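Skivow

Notes on packing, storage and small logistics

The toiletries problem, part 2

In the first part I covered clothing, and I got more mail about the sock section than it deserved. Toiletries are harder. Clothing compresses, tolerates being folded in the wrong order, and rarely leaks. A wash kit is a set of small rigid objects of unrelated shapes, most of them sold in packaging designed for a store hook.

My working case is a four-night trip with one carry-on bag and one soft bag. The soft bag goes under the seat. I have used the same arrangement on every work trip to Mallari for the last couple of years, and the numbers below come from that.

Weight first. The complete wash kit, as I packed it in September, came to 1,254 grams on the kitchen scale. That is too much. A change of shoes weighs less. I took everything out and weighed it item by item, and the result was dull and useful: 62 percent of the total was liquid, and most of that liquid came home again. The remainder was split between containers and things I had forgotten were in there, including a hotel sewing kit and a bicycle light.

Liquids can be dealt with quickly. Decant them. Small bottles with a screw cap are better than flip caps, which open under side pressure. Fill to four fifths and squeeze the air out before closing. Label them on the body of the bottle, never on the cap, as caps get swapped. Ruan Mthembu wrote in after the first post to say he uses solid shampoo and has removed the problem entirely. I tried a bar for a month. It works on hair. It doesn't work in a tin that can't drain, and I ended up with a paste that had to be scraped out with a spoon. If you go that way, use a perforated case and keep it outside the main pouch.

Dry goods are where the space goes.

The retail box is the main offender. A razor occupies a long, narrow volume with a wide head at one end. The box it comes in is a rectangle drawn around the widest points in every direction, so a large part of what you carry is air. The same is true of toothbrush packs and most electric trimmers. For a single trip the correct procedure is to discard the box and put a guard over the blade. I do this with my everyday razor.

There are two exceptions. The first is a new razor that you are taking as a spare and may not open. The sealed box protects the blade better than any guard, and an unopened box can be given away at the other end. The second is anything you might return to the store. In both cases the box travels as a box, and you need to plan a flat side for it.

This brings me to the open container. I no longer use a zippered wash bag for dry goods. A rectangular container with no lid, placed low in the soft bag, holds the small items upright and can be lifted out in one movement and set down beside the sink. A lid adds height and one more thing to put somewhere. The objection is that things fall out. In practice they fall out only when the container is less than half full, and the fix is to use a smaller container. Khanyisile Mkhize, who shares an office with me and travels more than I do, lines hers with a folded washcloth. I have adopted that. It stops rattling and the washcloth was coming along anyway.

Color matters slightly. A black container inside a dark bag is hard to find by touch or by eye at six in the morning. A bag with a light interior solves it. My old backpack was black inside and I lost a nail clipper in it for most of a year.

The soft bag, then. I have tried a nylon duffel, a folding daypack from Khumalo and several grocery totes. The totes win for this purpose, with reservations. They stand up when half loaded, if you give them something to lean on. They open across the full width. They weigh very little. The long straps go over a shoulder with a coat on, and they also get caught on every door handle between the bedroom and the street. There is no closure, so the bag can't go in an overhead bin on its side unless you are prepared to collect a toothbrush from under row 20.

Order of loading, which took me a few attempts to settle:

Flat items go in first, against the side that will face your body. For me that is a notebook and whatever paper the trip requires. Boxed items go next, long side down. The open container follows, on the base, pushed against the box so that neither one can tip. Decanted liquids in their clear pouch go last and on top, where they can be pulled out at security. Anything soft fills the gaps.

I lay it all out before loading. This sounds fussy and takes less time than repacking. A gray stone-look surface is good for it, since nearly everything in a wash kit is white, black or a strong color and shows up against it. I leave the bag standing at the back and put the contents in front, then load from the nearest item backward. Duplicates become obvious. On Wednesday I found I had laid out a second tube of toothpaste, having already packed one in the suitcase.

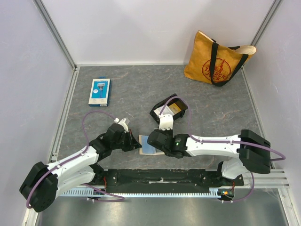
Dry goods before loading: Trader Joe's tote at the back, boxed razor, open black container.

The razor box is the awkward one at this stage. Laid flat it takes up a surprising amount of surface, and it is tempting to drop it in last, on top of everything. Don't. It slides down one side, the container shifts to meet it and the liquids end up underneath. Stand it on its long edge early and it becomes a useful internal wall.

Boxes with a hanging tab need attention as well. The tab catches on fabric and tears, and a torn tab may take part of the top seam with it. Fold it down and put a strip of paper tape over it. If the box is going back to the store, fold without taping.

Two corrections to the first part. Sipho Xaba points out that I gave the rolled width of a winter sweater as narrower than that of a flannel shirt, which is wrong. I had swapped the rows in my table and have now fixed it. Eun-ji Seok asks whether the compression straps I mentioned are still sold. I bought mine at a luggage shop in Wiltgate that has since closed, and any cam-buckle strap of the same width will do.

After all the changes the kit weighs a good deal less, though I haven't yet repeated the item-by-item weighing with the new bottles. I will add the table when I have. Wian Sithole has offered to run the same exercise with a family of four and one suitcase, and if he goes through with it his numbers will go up next to mine.

Part 3 is chargers and cables. If you have a method for keeping a laptop charger from unwinding inside a bag, send it in before I start writing. Rubber bands have already been tried.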